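Storage and Organizing > Workshops and Garages

Thread: Small drawers or big bins? Moving and need to decide

plumb_level
Member
Posted in April

I am moving out of my garage and into a rented unit in Jirkcombe next month. It is 498 square feet, one door, no closet. Right now everything small I own is in two wall cabinets of plastic drawers, the old Simus ones with the clear fronts. Screws, hose fittings, electrical bits, picture hangers, furniture feet, all of it.

The drawers are a pain to move. If I tip a cabinet they slide out, and if I tape them the tape leaves goo on the fronts. I am thinking of getting rid of them and going to a few big open bins, one per type of job. So one for plumbing, one for electrical, one for hanging things on walls.

Has anyone gone from drawers to bins? Did you regret it?

oatfield
Regular
Reply 1

Went the other way, bins to drawers, and would not go back. With a bin the thing you want is at the bottom. You dig, everything gets stirred up, and next time it's at the bottom again. I bought the same half inch coupling three times in one winter and then found all of them when I emptied the bin.

For moving, take the drawers out, stack them in a carton with cardboard between the layers, and wrap the empty cabinet in a blanket. Took me an evening.

ratchet_and_rye
Regular
Reply 2

Bins. I do repairs in other people's houses and I need to pick up one thing and walk out the door. You can't carry a wall of drawers to a job. Mine stay in the truck all week and come in when they need to be sorted out.

The digging problem is real, but it is mostly a problem of bins that are too deep. Get shallow ones. If you can't see most of what's in there from above, it's too deep for small parts.

plumb_level
Member
Reply 3

Thanks. I don't go out on jobs. This is for my own repairs and for lamps, which I fix up and sell. So carrying isn't a big deal apart from the move itself.

How deep is too deep?

ratchet_and_rye
Regular
Reply 4

For screws and fittings, no deeper than your hand. For cords and plugs you can go to the elbow.

marblecake
Member
Reply 5

I use both, and I think most people end up there. What matters more is what counts as one category. When I set up my first shop I sorted by what the thing was. All screws together, all springs together, all rubber feet together. It looked good and it was useless, since a lamp repair needs a screw, a spring, a bushing and a foot, and I was opening four drawers for every lamp.

Now I sort by job. Lamp parts live together even if that means screws are in five places. I moved shops two years ago and used the move to redo it, which I recommend, because you have to touch every item anyway. 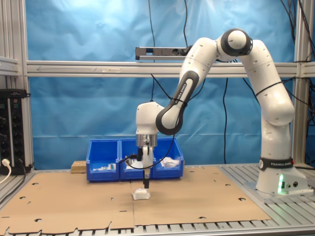 The one thing I kept sorted by type is wood screws, because I use those for everything. They sit in a divided tray next to the drill charger.

I'd also hold off on buying anything until you have been in the new place a couple of weeks. I bought shelving before I moved and it was the wrong depth for the wall I had. It cost me 53 dollars to send it back.

oatfield
Regular
Reply 6

Agree with waiting. Disagree with sorting by job. If you put screws in five places you have no idea how many you have left, and you run out of one size in the lamp box while there's a full bag of it in the plumbing box.

marblecake
Member
Reply 7

Then I take it from the plumbing box. I know what's in there.

oatfield
Regular
Reply 8

You know what's in there. If anyone else works in the shop they don't.

marblecake
Member
Reply 9

Fair. I work alone.

quietgutter
New member
Reply 10

I help run the tool and parts room for a school maintenance department, so a lot of people use it, and oatfield is right for that kind of place. We had 139 drawers when I started and most of the labels were wrong. People put things back in the nearest open drawer. We went down to fewer drawers with wider categories and it got better. "Machine screws, small" gets put back correctly. "8-32 x 3/4 pan head" does not.

For one person at home I would do whatever you can keep up with when you're tired. That's when things get dropped on the bench and left there.

plumb_level
Member
Reply 11

That last part is me. I have a coffee can on my bench that is nothing but stuff I meant to put away.

Leaning toward a mix. Keep one Simus cabinet for the lamp parts, because those are tiny and I do need to see them. Everything else into bins. What do people like for bins? The clear ones from Cedness cracked on me in the cold.

hingepin
Regular
Reply 12

Don't buy clear. Clear plastic for household storage is usually thin and the corners go first. Solid color with a thick wall and a rolled or raised rim will outlast you. You lose the see-through, so you need a label, but you need a label anyway.

The rim matters more than people think. It's what you grab and it's what keeps the sides from bowing out when the bin is full. I have had thin bins with no rim where the side bellied out so far the next one wouldn't fit on the shelf.

ratchet_and_rye
Regular
Reply 13

Seconding the rim. Also skip the lids. A lid turns into a shelf, you put something on it, and then you don't open the bin anymore.

hingepin
Regular
Reply 14

I want lids. My shop is dusty. I cut a lot of cement board and everything without a lid gets a gray coat in a week.

ratchet_and_rye
Regular
Reply 15

Then you have a dust problem. Cut outside.

hingepin
Regular
Reply 16

I live where it snows five months a year. I'm not cutting outside.

tallow
Member
Reply 17

Lids on what you use a few times a year, no lids on what you use every week. I don't think it needs to be one or the other for the whole shop.

On color, I buy one color per category. Blue is plumbing, red is electrical, yellow is anything for the car. My kids can put things back without reading anything. The drawback is that the store always runs out of one color and you end up with a green one that doesn't mean anything.

marblecake
Member
Reply 18

I went with blue too. It shows dirt less than white and small metal parts show up well against it.

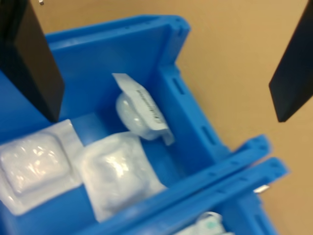 Blue molded bin, looking down into it.

What I'd look for is thick walls and a bottom that sits flat. Some of the cheap ones come out of the mold with a bulge underneath and they spin on the shelf when you reach in. Set it on the store floor and push one corner before you pay.

oatfield
Regular
Reply 19

How do you label a molded one? Nothing sticks to mine. I've tried masking tape, address labels and the tape from a label maker, and they all curl up by summer.

tallow
Member
Reply 20

Wipe the spot with rubbing alcohol first and let it dry. Some of those plastics come with a film on them from the factory. If the surface is textured, no label will hold for long. I drill two small holes under the rim and tie on a shipping tag.

quietgutter
New member
Reply 21

Paint marker straight on the plastic. It comes off with acetone if you change your mind, but test a spot first because acetone will dull some plastics. We did 22 bins at work that way and I only had to redo the ones that get handled all day.

Write on the short end and the long side both. At some point somebody will turn the bin on the shelf.

plumb_level
Member
Reply 22

Good, I have paint markers already. I'll do that.

One more question. Shelf or floor? The unit has a slab and the landlord says it gets damp along the back wall in spring.

hingepin
Regular
Reply 23

Shelf. If you must use the floor, put strips of wood under the bins so air can get through. Steel parts in an open bin on a damp slab will rust, plastic bin or no plastic bin. The bottom of the bin gets cold and the moisture settles on whatever is lowest.

ratchet_and_rye
Regular
Reply 24

Shelf, and put the heavy stuff between your knees and your waist. I hurt my back on a bin of pipe fittings I had stored over my head. It was a bin I had lifted a hundred times.

oatfield
Regular
Reply 25

And don't fill any of them with fittings to the top. Brass weighs more than you expect.

For the damp, keep a box fan back there in spring. I wouldn't bother with the little packets of drying beads in an open bin, they only do anything in a closed space.

plumb_level
Member
Reply 26

OK. Plan as it stands: one cabinet of drawers for lamp parts, packed the way oatfield said. The other cabinet I'll give away. Shallow bins with a thick wall for the rest, lids only on the seasonal stuff. Wait two weeks in the new place before buying shelves. Paint marker on two sides. Nothing along the back wall until I see what it does.

Wood screws in a tray on the bench, because I think marblecake is right about that one.

oatfield
Regular
Reply 27

Where are you giving the cabinet away? I'm forty minutes from Jirkcombe and I could use another Simus if the drawers are all there.

plumb_level
Member
Reply 28

Two drawers have cracked fronts and one is missing the little divider. Otherwise it's complete. It's yours if you can pick it up before the end of the month. Sending you a message.

hingepin
Regular
Reply 29

The dividers can be cut from a milk jug. Score it with a knife against a ruler and it snaps clean enough. I've done a whole cabinet that way.

tallow
Member
Reply 30

Does anyone know if the Lu drawers fit the Simus cabinets? They look the same size in the store, but I haven't had one of each in my hands.

oatfield
Regular
Reply 31

The small ones slide in but sit a little proud. The large ones don't fit at all. The stop on the back is in a different place.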